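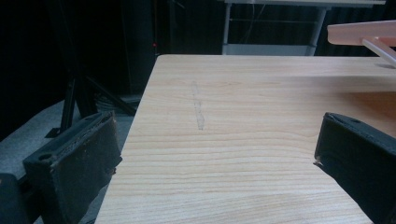 Budgeting for replacement finger pads on hand-held grippers

Posted in: Equipment Planning
November 28, 2019

Our department is preparing its equipment request for the coming year and must submit it in May. The request includes a set of hand-held grippers for recording tabletop tasks. The supplier, Nurkov, has quoted for the grippers but lists finger pads as a separate consumable. We have no record of how quickly pads wear out. Should pads be placed in the capital request or in the running budget, and what quantity is reasonable for a first year?

Marness_Purchasing

Pads should be entered under running costs. Our office treats any part that is replaced more than once a year as a consumable, and foam or rubber pads fall within that rule. The edges generally fail first. Once the material begins to crumble, fragments are left on the work surface and the grip becomes less even, so we ask operators to report frayed edges at that stage.

For our last order we purchased 20 pairs at a total of $300, delivery included. This covered the year with a few pairs remaining. Please request written confirmation that the mounting holes match your model – we once received a batch that did not fit, and the return took 27 days.

Dradow Lab Office

It depends on how much you use them. Ours lasted up to 223 sessions but we handle mostly soft items. Check with the seller.

yaman_facilities

I agree with the first reply as to the budget line. I would add that the quotation should state the price of a complete finger as well as the pad alone. If the pads are glued, staff time for removal and cleaning should be included in the comparison. Our unit omitted this in its first request and had to submit an amendment. Spare screws should be listed on the same order.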